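台所リフォームの相談:黒い大理石の天板は後悔しますか

投稿者:Demyd
はじめまして。日本に住んで11年になりますが、日本語の文章はまだ勉強中です。失礼な表現がありましたら、どうぞお許しください。
八月に台所の工事をする予定です。妻は明るい色の人工大理石を希望しています。私は子どものころから、黒い石の台所にあこがれていました。祖母の家の台所は暗い色の石で、夏はそこでパンの生地をこねました。その記憶があるので、なかなかあきらめることができません。
しかし、インターネットで調べますと、「黒は水のあとが目立つ」という意見と「黒は汚れが目立たない」という意見の両方があります。どちらが正しいのでしょうか。実際に使っている方の経験をうかがいたいです。
イメージに近い画像を貼ります。
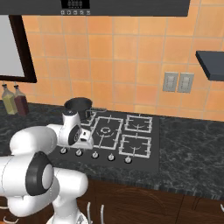 天板とガスコンロの色の組み合わせ(CG)

コンロもガラスの黒っぽいものにしたいと考えています。よろしくお願いいたします。

投稿者:みなみ
うちは黒御影です。大理石ではないのでそのまま参考にはならないかもしれませんが、水のあとは目立ちます。水道水のカルキが白い輪になって残ります。毎晩ふけば大丈夫。毎晩ふけない人は明るい色にしたほうがいいです。
あと大理石は酸に弱いですよ。レモン、酢、トマト。私なら御影かクォーツにします。

投稿者:Demyd
みなみ様、ご返信ありがとうございます。酸のことは知りませんでした。我が家はトマトとビーツの料理が多いですので、心配になりました。
祖母の石が大理石であったか、御影石であったか、今となっては確かめる方法がありません。母に電話で聞きましたら、「石は石です」と言われました。

投稿者:plirnik50
私は反対意見です。大理石を10年使いました。酸で少しつやがなくなるところがありますが、それは使った印であり、傷だと思いません。ヨーロッパの古い店のカウンターも、みんなそのようになっています。気になる人は研磨を頼めばよいと思います。
水のあとについては、無地の黒と模様の黒を分けて考えるべきです。模様が多い石は、水のあとも粉もあまり気になりません。黒に緑が少し入って、白い筋が枝のように分かれているものがあります。私のおすすめはこちらの種類です。 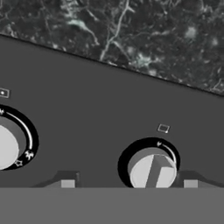
白い筋の入った濃い緑黒の柄。手前のパネルはつや消しグレー

前のパネルをつや消しにすると、石の柄が落ち着いて見えます。両方に強い柄を入れると、目が疲れます。

投稿者:みなみ
>それは使った印であり
そう思える人ばかりじゃないと思います。高いお金を払って、最初の週にレモンの輪じみができたら、普通は泣きますよ。施工店も「味です」の一言で済ませるところがあるので、そこは先に確認したほうがいい。
柄入りのほうが目立たないというのは同意です。

投稿者:plirnik50
「普通は」と言われますと困ります。私も普通の人間です。ただ、最初の輪じみの日に私もかなり落ち込んだことは、認めなければなりません。

投稿者:Diễm
横から失礼いたします。Trivisという小さい工務店で事務をしております。石の専門ではありませんので、お客様から聞いた話だけを書きます。
後悔の声が多いのは、石の色よりも照明です。暗い天板にして、照明を前と同じままにしますと、まな板の上が暗くて切りにくいそうです。手元の灯りを一つ足す費用を、最初から見積もりに入れてください。
それから、石の見本は小さいですので、大きい板を必ず見に行ってください。筋の場所は一枚ずつ違います。コンロの穴を開ける位置によっては、一番きれいな筋がなくなります。型取りの前に、どこを残したいか伝えておくとよいと思います。

投稿者:Demyd
Diễm様、大変勉強になりました。照明のことは見積もりにまったく入っておりませんでした。
もう一つ質問をしてもよろしいでしょうか。妻が「天板を黒にするなら、壁は明るくしてください」と申しております。妻の第一希望はオレンジ色のタイルです。黒とオレンジですと、少しハロウィンのようになりませんか。

投稿者:Hatice
奥様に一票!
私の実家もオレンジのタイルでした。母が選んで、父は一年くらい文句を言っていましたが、引っ越すときに一番さびしがったのは父です。
色を一色にしないで、桃色に近いものと濃いものを混ぜるとやわらかくなります。目地は明るい色で。大きいタイルのほうが目地が少なくて掃除が楽です。下のような感じです。

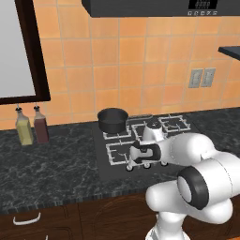 桃色からみかん色までの大判タイル

投稿者:みなみ
びんをつるすのは場所を取らなくていいですね。うちは油の横に置いたびんが全部べたべたします。
オレンジは、朝の光で見るのと夜の電球で見るのとで別の色になるので、見本を借りて壁に貼って、何日か置いてみてください。うちはグレーのタイルをそれで決めました。昼はきれいだったのに、夜は緑っぽく見えて、やめた候補があります。

投稿者:plirnik50
オレンジには反対です。黒い石が主役なら、壁は白か薄いグレーがよいです。十年後にあきるのは石ではなく壁のほうです。

投稿者:Hatice
あきません!うちは30年ありました。

投稿者:Demyd
皆様、本当にありがとうございます。昨夜、妻とこのスレッドを一緒に読みました。妻はHatice様の投稿のところで、何度もうなずいていました。
石は、コンロのまわりは柄のある黒いクォーツ、窓の下のパンをこねる場所だけ本物の石、という案になりました。二種類の素材をつなぐことになりますので、継ぎ目のことを施工店に聞いてみます。タイルは見本を借りる予定です。
継ぎ目の経験がある方がいらっしゃいましたら、続けて教えていただけますと幸いです。

投稿者:Diễm
異なる素材を並べる場合は、厚みを最初に確認してください。少しでも違うと段差ができ、そこに粉がたまります。厚みをそろえるのが難しいときは、わざと一段下げて、こね台として作る方法もあります。低いほうが力が入りやすいと、パンを焼くお客様が言っていました。

投稿者:Demyd
一段下げる方法は考えておりませんでした。祖母の台も低かったです。図面を描き直してもらいます。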